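The Estby Sweatpant, Second Edition
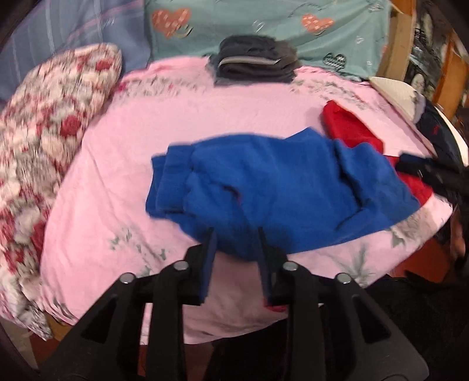 Larnovham, June

We sold the first Estby for three winters and received a great many letters about the drawstring. It came out in the wash. It came out in the car. One customer in Farkas wrote that hers had come out during a parents' evening, and enclosed it. The second edition has a drawstring that is stitched down at the back, and we consider the correspondence closed.

The rest is mostly as it was. The Estby is a heavy sweatpant for sitting about in, cut by Rehema Kirui, who also cut the Hoduno dressing gown and feels strongly about pockets. There are 2 at the sides, deep enough for a paperback or a television remote you will later accuse someone else of losing. The back pocket has gone. It was only ever used for sitting on things.

Sizing
Generous. If you fall between sizes, take the smaller, unless you are buying them for Christmas dinner. Inside leg on the Regular is unchanged. The Long is now properly long, after a tall man came into the shop and stood there until we measured him.

Washing
Cool wash, inside out, with things you don't mind becoming slightly fluffy. Do not tumble dry. We know you will tumble dry. Use the low setting and take them out before they are finished, then lay them flat on a bed or over a clothes horse. Ironing is permitted but we would worry about you.

Bobbling
Expect some on the inner thigh in the first month. A fabric comb sorts it out, and so does ignoring it.

Repairs
Awuor Gachanja does these on Friday mornings at the back of the Larnovham shop. Hems, waistbands and knees are all fine. Please wash them first. She has asked us to put that in larger letters but the website won't do it.

Details
Style number: 709
Sizes: Small to Extra Large, Regular or Long
Price: £122
Returns: unworn, with the label on. We can tell.

The matching top is delayed. The sleeves came back from sampling in different lengths, and we are waiting to hear which one was meant.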